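Category: Student Work / Music and Society

From Rehearsal Room to Release: How a Small Heavy Band Makes a Second Album

Project report by Kausar Mughal and Toon Goossens, October 2026

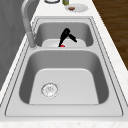 Fig. 1. Double sink with a hair dryer in the far basin (computer render).

1. Purpose of the project

This report examines how an independent metal band prepares, records and presents a second album. The band chosen was Flurklow, a four-piece whose first record was issued by the small label Brinduvis. The authors wished to find out which decisions were made by the band itself, which were made by the label, and how far the finished record was shaped by the response to the first. Supervision was provided by Veerle Boersma.

2. Method

Two interviews were held, one with the singer, Kobe Van Hecke, and one with Thijs Verhoeven, who recorded and mixed the album. The authors also attended a rehearsal in April and were given access to the demo versions of every song. In addition, a short questionnaire was handed out at the release concert at Lumier, a venue with a standing capacity of 253. Completed forms were returned by 40 members of the audience.

3. Writing and recording

The band had intended to record quickly. According to Mr Van Hecke, most of the riffs were written during the tour for the first album, and the early demos keep much of that record's pace. The later demos are slower. The song "Mulder", which closes the album, lost its fast middle section entirely and was rebuilt on a single repeated guitar figure. The label asked for the section to be restored; the band declined, and the label accepted this.

Drums and bass were recorded together in one room. Guitars were added afterwards – a decision Mr Verhoeven described as a compromise, as he would have preferred to record all the instruments at once. Comparison of the demos with the final mixes shows that the vocals were placed lower than on the first album, particularly in the choruses. The authors found this effective in the heavier songs and less so in "Mulder", where some of the words are difficult to follow.

4. Audience response

Most of those who returned a form already knew the first album. They were asked to name the strongest song of the evening and to say whether the new material differed from the old. The slower songs were named more often than the fast ones, although several respondents wrote that they had missed the earlier style. Comments on the sound in the venue were mixed, with repeated complaints that the second guitar could not be heard near the bar.

5. Limitations

The questionnaire reached only people who had chosen to attend, and its results cannot be applied to listeners in general. The label supplied no sales information. An interview with the drummer was arranged but did not take place, and the account of the rhythm recordings therefore rests on Mr Verhoeven's recollection alone.

6. Further work

The authors recommend that a later project follow a band from the first demo onwards. Interview notes and the blank questionnaire are held with the supervisor and may be consulted on request.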